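# Visit report: Emard noodle works and the Trondance food fair

April 15, 2018 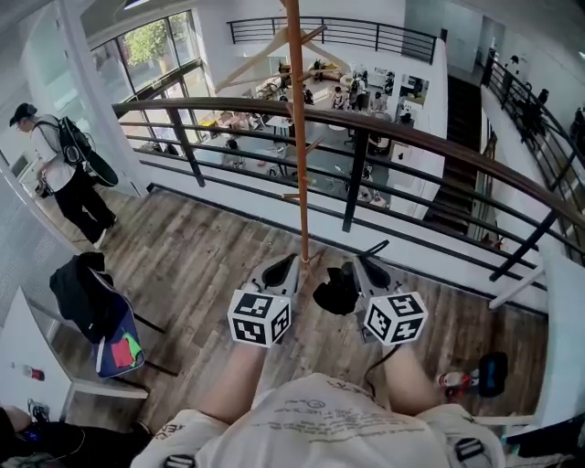 Two stops on this trip: the Emard plant, which makes dried wheat and rice noodles, and the regional food fair at the Trondance hall. I went with Silviu Iordache, who buys dry goods for three restaurants and wanted to compare drying methods before changing suppliers.

## Emard

The tour starts at flour intake and follows the line in order. Hairnets and shoe covers are issued at the door. Photography is not allowed past the mixing room.

Wheat dough is mixed at 32 percent water by flour weight, low enough that it comes out of the mixer as crumbs. The crumbs rest on a slow belt before the first rollers. Two sheets are then pressed into one and taken down through a series of roller pairs to final thickness. Our guide, Ilham Siregar, said most texture complaints trace back to the rest period being cut short when the line is behind.

Rice noodles run on a separate line. The rice is soaked overnight, wet milled, and steamed as a thin sheet on a cloth belt. Broken rice is used for the cheaper grade. The better grade uses aged whole grain, which gives a firmer noodle and loses less starch into the cooking water. Samples of both were boiled for us in plain water. The difference in the cloudiness of the water was easy to see. The difference in the mouth was smaller, and in a strong broth I doubt I would pick it out.

Drying is where Emard differs from the other plants I have been to. The noodles hang on rods and pass through three zones, with humidity kept high in the first to stop the surface from sealing early. Total drying time for the thick wheat noodle is about 15 hours. A faster cycle was tried last June and dropped after too many strands cracked in the bag.

The tasting room serves one dish, noodles with pork and pickled mustard greens. The greens were too salty. The noodles held up well after sitting in the bowl through a long question session.

## Trondance fair

Mostly packaged goods and kitchen equipment, with a row of cooked food stalls along the back wall. The Drilleo stand had a tabletop sheeter that handled stiff dough without tearing, though the guard has to be removed with a tool for cleaning. The price quoted was 972 dollars without the cutting rollers.

Pop had chili oils and a black vinegar. The vinegar was sharp and thin. The oil with fermented beans was better, and Silviu ordered a case.

Of the cooked food, the rice rolls were worth the line. They were steamed to order and dressed with light soy only. The dumpling stall next to it was reheating, and the wrappers had gone hard at the pleats.

Parking at the hall is paid by cash only. Emard takes tour bookings by phone, mornings.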